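T-slot framing

T-slot framing is a way of building frames, stands, guards and benches out of straight lengths of aluminium extrusion with grooves running along their faces. Fasteners are slid or dropped into the grooves and tightened, so that parts can be fixed at almost any point along a bar without drilling. It is sold for workshop furniture, machine covers, shelving, camera stands and display work. Suppliers often compare it to a toy building set, a comparison that flatters it: the bars still have to be cut square, and a badly cut end will show up in every joint that depends on it.

Profile

The bars are made by forcing heated aluminium through a shaped die. The opening of each groove is narrower than the space behind it, so a nut of the right shape is held captive once it has been turned or slid into place. Larger profiles may carry several grooves on one face, giving a ridged look from the side.

Groove sizes are not truly standard. Makers tend to describe their own range as "compatible", and the word should be read with care. A nut may enter a groove made by another firm and still sit badly, or bite on one lip only. The Pravari and Kuusisto catalogues both use the term freely, and neither says what was tested.

Joints

The commonest joint is a right angle, with the end of one bar brought up to the side of another. It can be held from within by a screw into the end of the bar, or from outside by a bracket. The triangular bracket, also called a gusset or corner bracket, sits in the inside of the corner and is usually bolted to both bars. Its sloping side keeps it fairly compact, though it still takes up space that a drawer, panel or hand might need. 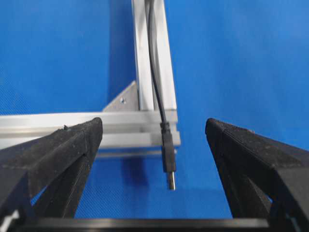
Strength and its claims

The gusset is widely said to make a joint "rigid". This is generous. A bracket resists the opening and closing of the angle, but it does much less against twisting, and nothing at all if its bolts are slack. Much of the grip in a bolted joint comes from friction between the clamped faces, and this depends on how tightly the bolts have been done up. Few home builders own a torque wrench, and fewer use it on furniture.

Load figures deserve the same caution. A Lutier leaflet gives 565 newtons for a single small bracket, while a Pement sheet for a part of much the same shape gives 505. Neither states how far the joint had moved when the figure was taken, or which way the load was applied. The two numbers cannot sensibly be compared, although they appear side by side on several sales pages.

Ha-rang Kang, writing in a workshop newsletter on June 4, 2021, argued that most wobble blamed on thin bars was caused by poor feet, uneven floors and loose bolts. The piece offered no measurements. It did set off a long run of letters, several from people who had bought heavier bars and still had the wobble.

Cables

Grooved bars are often praised for "built-in cable management". In practice a groove will hold a thin cable only if a cover strip is pressed in over it, and the strip is usually sold separately. Many moulded plugs are too wide to pass along the groove, so the cable has to be laid in from the front or left outside the frame altogether.

A cable left to hang down the face of an upright is the simplest arrangement and is easy to change.

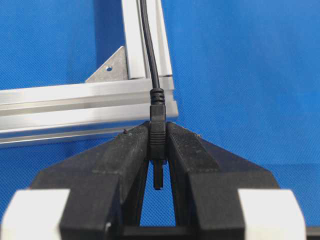 Clips that twist into the groove are the usual remedy where a cable must be kept out of the way. They work well enough on uprights, less so under a shelf, where a knock tends to turn them loose. Cable ties are cheaper, but need something to go round, and on a wide bar they look clumsy. Strain on the plug itself is a separate matter: the collar where a cable enters its moulded housing is meant to limit sharp bending, and is a poor substitute for a proper clip higher up.

Cost and reuse

The system is normally defended on the grounds that it can be taken apart and used again. This is true of brackets and bolts. Bars are another matter, as each has been cut to suit one design and can only get shorter. A workshop that has rebuilt its benches 2 or 3 times will generally own a box of offcuts under 200 mm long, kept for brackets, spacers and stops that may never be made.

See also

Angle bracket
Extrusion
Shelving
Strut channel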